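Wimdale Gripper Camera Bracket Kit: Review
September 29, 2022
6 min read

I have a two-arm bench in a corner of the Karkotska shared workshop, and most of what it does is dull: moving small parts between a rack and the table so I can test code. For this build I needed a camera at each wrist. I had been putting off the mount. My printed brackets flexed under acceleration, and every flex meant redoing the calibration. The Wimdale kit costs 18 dollars per wrist, without camera, and is sold as a bolt-on fix.

The box contains a black bracket, a backing plate, a bag of screws, two cable clips and a folded sheet of instructions. The bracket is stiff. I hung a small test mass from it and could not measure any deflection with the dial indicator I own. Hole spacing matched my gripper flange on the first arm. On the second, one hole was tight and needed a pass with a reamer.

Assembly took five steps and one correction. The sheet tells you to fit the camera before the backing plate. Do it the other way around, or you will be reaching past the camera body with a hex key that has no room to turn. The screws are short and bite into brass inserts, which I prefer to self-tapping into plastic. Use a low-strength threadlocker. Two of mine backed out before I did.

Cable routing is the weak part. The supplied clips are too small for a USB cable with a decent jacket, and they let go when the wrist turns through its full range. I threw them out and used zip ties on the arm link, leaving a free loop behind the camera. The loop has to be long enough for the wrist to roll without pulling on the connector, and short enough that it stays out of the workspace. I settled on mine by trial – the instructions say nothing on the subject.

For testing I used a white tube rack and a couple of colored blocks on a white table. White on white is an unfair test for most cheap cameras, and that was the point. I also kept a fixed camera on a clamp beside the bench to check clearance. 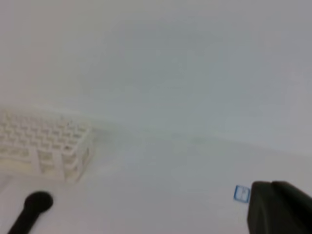
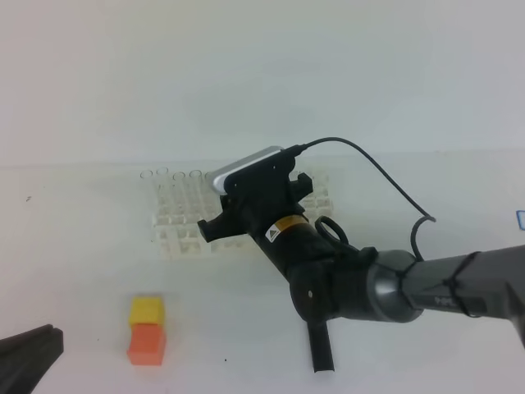
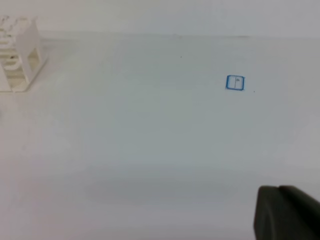

Middle: fixed camera at the side of the bench. First and last: wrist views, with a finger in the lower right corner of each.

Field of view is good enough. The kit places the lens so that part of a finger stays in the picture, low and to one side. Some people will want to crop that out. I would leave it, as it gives a constant reference for checking whether the bracket has shifted. I compare the finger outline against a stored one at startup, and over 900 pick cycles it moved by less than I can resolve.

Sharpness is another matter. The wrist views are soft, and the rack suffers most from it. White walls against a white table leave very little edge for a detector to find. The blue square on the table is much easier. My corner finder had no difficulty with it in good light, while the same code on the rack gave results I would not trust for insertion. Part of this is my camera and its exposure setting, and I do not hold it against the bracket. A bracket with some tilt adjustment would still help. This one is fixed at a single angle, and if your work sits closer to the fingers than mine does, you will be shimming it with washers.

Added bulk is acceptable for open-table work. With the bracket fitted, the gripper is noticeably wider behind the fingers, and from the side it can hide a good part of whatever it is working over. If you rely on a fixed camera as well, move that camera before you commit to a calibration. I did it after, and lost an evening.

I also tried the Cirnden clamp mount, which is adjustable and cheaper. It slipped twice in roughly an hour of ordinary motion. For a demo it would do. For anything that depends on a stored transform, the Wimdale is the better part.

Recommended for fixed-height table work, with your own cable ties. Not recommended if you need to change the viewing angle between jobs.

Abdelghani Kamel

3 comments

benchrat_22
Did you try the longer screws from the Kettani pack? Same thread, and they fixed the backing out on mine without threadlocker.

Abdelghani Kamel
No, but I have a pack in the drawer. Check that they don't bottom out in the inserts.

mlo
Put a strip of matte dark tape under the rack. My edge detection went from useless to fine.

Related
Cirnden Clamp Mount: Short Notes
Kettani Fastener Assortment, Six Months On
Choosing a Tabletop Surface for Small Arms
Calibration Without a Checkerboard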